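Bedspread

A bedspread is the top cover of a bed, laid over the sheets and blankets and usually long enough to hang down the sides. It is one of the most rewarding pieces of cloth in any home: a single layer can change the whole look of a small bedroom! The word is often used loosely alongside coverlet and counterpane, though a coverlet is shorter and normally stops partway down the mattress.

Patterns

Large ornate designs have stayed popular for generations. Scrolls, curling leaves and medallions suit a bedspread wonderfully, as the bed gives them a broad flat surface to spread across. White on blue is a lasting favorite. The Skerkavley pattern book, kept in the mill town of Bruken, holds 545 bedspread designs, and scrollwork turns up in nearly every section.

Edges

The lower edge may be hemmed, scalloped, fringed or hung with tassels. Trillar edging, a local style, sets short tassels 3 inches apart. A trimmed edge looks its best just brushing the floor, and a cover that reaches too far will gather dust and get stepped on. 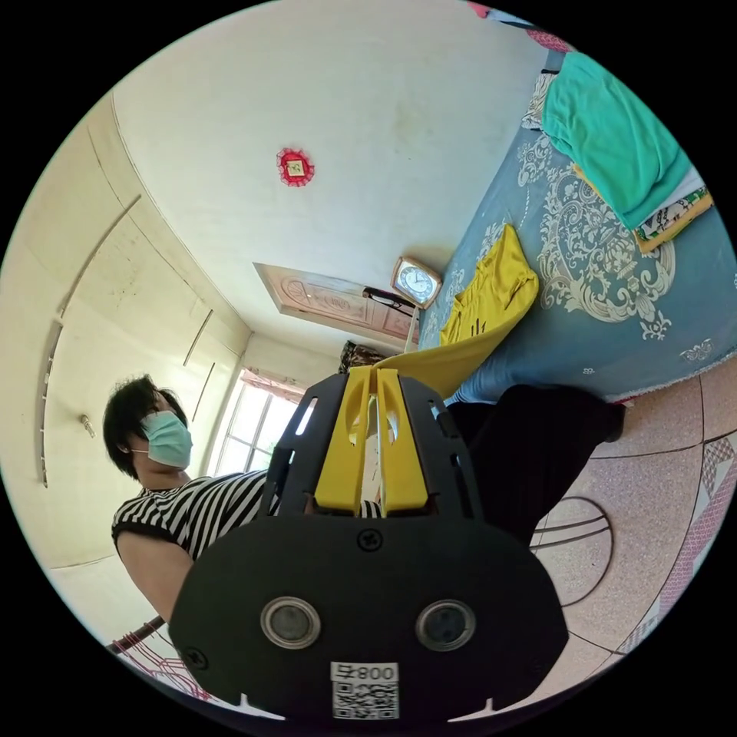 How is a bedspread different from a comforter?
A comforter is thickly filled and meant for warmth, while a bedspread is thinner, covers more of the bed and is chiefly there to finish it off.

Care

Shake the cover outdoors and wash it according to its label. Tassels tangle easily, so comb them out with the fingers while damp.

See also: Coverlet, Quilt, Valance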